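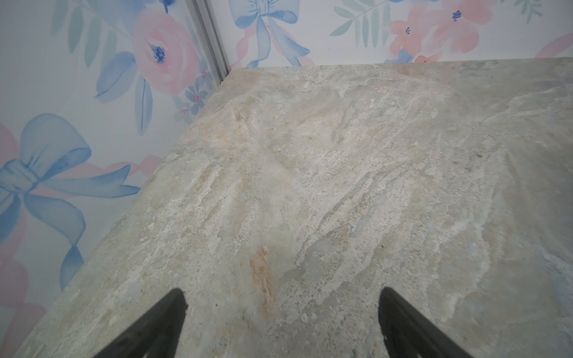

Session 6: Filling the last roster spot

Reading for today: the Potunska packet, pages 7 to 11. Skip the appendix. I wrote it and I regret it.

The setup again, for those who missed session 5. Selta carry ten players under full contract and may add one more before the playoffs. Three candidates:

Theerawat Phuthong, guard. Defends anyone, shoots as if the rim owed him money.
Tibor Győri, forward. Six good games in May, all against teams already on vacation.
Skarphéðinn Mikkelsen, center. Tall. The packet has little to add.

Coach Houda Chraibi wants the guard. The front office wants the center, who is cheaper and looks fine in the team photo.

Terms you need
Replacement level: what you'd get from whoever answers the phone.
Small sample: see Győri.
Garbage time: minutes played once the result is settled. Agents call these "minutes."

For discussion
Chraibi plays only seven men in close games. What is an eleventh man worth to her? Practice counts, and so do ankles.

Homework
One page making the case for the candidate you like least. Apinya Tanasarn's group presents first, at 10 a.m. Bring the salary sheet.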